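Pandwood Children's Library
Picture Book Donations: Frequently Asked Questions

Which books are accepted?
Picture books in any language, in clean and readable condition.

May a donated book have writing on the cover?
Yes. Small pen marks are acceptable, provided the title can be read.

How many books may one household donate?
Up to 31 per visit. Larger donations require an appointment.
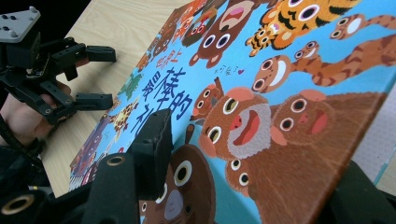
Pandwood Collections Office

Are books in Chinese shelved separately?
Yes. Titles in Chinese characters are kept in Room 207, with other world language picture books.

Can a donation be returned?
No. All donations become library property.

Last updated December 30, 2021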